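Progress report on the Doucet House kitchen, second instalment
Tuesday, June 8, 2010

Hello again to everyone at the Lenard Fund. When I sent the last report we had a kitchen with no working tap and a lot of boxes in the hall, so I'm very glad to be writing this one with a cup of tea made on the premises. 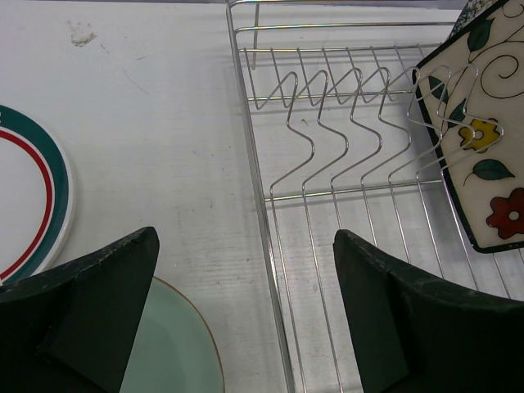
You asked for a plain account of where the grant has gone and what is left to do, so I'll take it in the order things happened, with a few detours (sorry, I do wander).

The plumbing

This was the big one and it's done. The old sink came out in a single morning and the new one took the better part of two weeks, mainly down to a waste pipe that ran behind the wall in a direction that made no sense to anybody. The plumber from Cuvow was very patient. We now have hot and cold water at the sink, a proper stopcock you can reach without lying on the floor, and a drain that drains. There was one small leak under the cupboard on the first weekend, which they came back and fixed without charging us.

The invoice was £310 over what I'd put in the original budget, all of it for the extra pipework. I've covered this by not replacing the wall cupboards, which turned out perfectly sound once we'd scrubbed them. So the overall total hasn't moved, but money has moved from one line to another and I wanted you to hear that from me before you find it in the spreadsheet. If you need a form filled in for that, please send it over.

Washing up

I know this sounds like a small thing to give a whole heading, but the washing up has been the sore point of the Doucet kitchen for as long as I've been involved. Our lunches seat 29 when we're full, and everything used to be dried by hand on tea towels that were soaked by the time the puddings went out. Plates got stacked damp, they stuck together, and somebody always ended up rewashing the lot the following week.

We did look at a dishwasher. I had a long chat with the people at Jistel, who do reconditioned catering machines, and they were helpful, but the electrics would have needed upgrading and we'd have been paying for servicing every year after the grant ended. The lunch helpers were also not keen! Quite a few of them like washing up, it's where all the gossip happens. So we've gone for air drying, done properly, with chrome wire racks that have zigzag dividers to stand the plates up in.

I'm really pleased with them. The dividers hold a plate upright with air on both sides, and the wire is easy to wipe down. Our thick old soup bowls are less happy in them, as they're too deep and tend to lean on one another, so those go upside down on a towel for now. I'd like to find something better for the bowls before the autumn. Mugs are a bit of a muddle too and I'm open to ideas.

The other change is that we now leave the racks out after lunch and put everything away at the end of the afternoon, when it's properly dry. It took a few weeks for this to sink in. We still have one or two people who can't bear to see a plate sitting out and will creep in with a towel, but the cupboards are in a much better state and I haven't had to prise apart a stack of side plates since Easter.

Tables and surfaces

We kept the white tables. I'd budgeted for new ones, then spent a day with sugar soap and a soft brush and decided they could carry on a while longer. They have their scuffs and scratches and I won't pretend they look new, but they stand level and they wipe clean. There are a few marks that have resisted everything I've tried, including bicarbonate of soda, which my mother swore by. If there's anything left at the end I'd like to repaint the tops, and I've got a tin price from the hardware shop, but it's at the bottom of the list.

The worktop by the cooker has been replaced as planned. It's nothing fancy, and it's a bit deeper than the old one, so you can finally put a roasting tin down on it without half of it hanging over the floor.

Crockery and bits and pieces

You'll remember that the crockery line was quite small and that I'd promised to beg for as much as possible. Well, I begged! A notice in the parish newsletter brought in far more than we had room for, and I spent most of a weekend sorting it into keep, swap and no thank you. We kept the plain plates, as they match near enough and they fit the racks. The gold-rimmed tea service has gone to the shop, which raised a little money that I've listed under other income.

Trivets were a sticking point, as we had hardly anything to stand a hot dish on and the table tops were taking a beating. Now we've got some tiles for the job, and my favourite is a cream one with a black border and a painted pattern on it, a yellow flower and a red flower with black curly vines and dark green leaves. It cheers me up every time I come across it. I've asked that hot dishes go on a tile and never straight on the table, and people are mostly remembering.

Still missing: a decent large colander, serving spoons (where do they go?) and a second kettle. These are all within the budget and I'll get them this month.

Who's using the kitchen

The lunches have started again and we're building back up. We had 16 at the first one, which was a gentle way to begin, as we were all still opening the wrong drawers. Since then it's been growing steadily and there's a nice mix of the old regulars and people who are new to us. The soup has been the popular choice, even in warm weather, and the crumble has caused some discussion about whether custard should be poured or offered separately. I'm staying out of it.

The cookery sessions haven't begun yet. I'd hoped to have them going by now and I'm behind on this, no two ways about it. The plumbing delay pushed everything back and then I couldn't get the food hygiene training booked when I wanted it. We have a date for the training now and the first session should follow soon afterwards. I'd sooner run them properly from the start than rush a group in while I'm still labelling shelves.

What has been harder than I expected

Storage, mostly. Once the boxes came in from the hall there wasn't a home for everything, and the big pans live on top of the cupboard, where I can't reach them without the step. I've moved things about three times. The current arrangement has pans near the cooker, plates near the racks and all the baking things together in the tall cupboard, and so far it's holding up. I've put labels on the doors, and somebody has already added a rude one to the cleaning cupboard.

The other hard thing has been getting people to agree on how the kitchen should be left. Everybody has their own idea of tidy. I've written a short list and stuck it up inside the door: racks wiped, tables wiped, tiles back on the shelf, bin out, window shut. It gets followed on most days, and on the other days I do it myself and grumble.

Money

The full figures are in the spreadsheet that goes with this report. The plumbing is over, the cupboards are under, the worktop came in on the quote, and crockery has hardly been touched thanks to all the donations. I'm holding back what's left for the missing bits I mentioned, the hygiene training and the paint, in that order.

Between now and the next report

I'm aiming to have the cookery sessions running and the shopping finished by August. I'd also like to get a proper answer about the extractor fan, which works but makes a noise like a motorbike, and have it looked at before we're cooking in there with a group. If it needs replacing I'll get two quotes and come back to you before I spend anything.

You did say someone from the fund might like to visit. Please do, and come on a lunch day if you can, as it's far more fun than looking at an empty room. Let me know numbers beforehand and whether anyone doesn't eat meat. You will probably be handed a tea towel at some point.

With many thanks from all of us,

Kitchen Project Lead, Doucet House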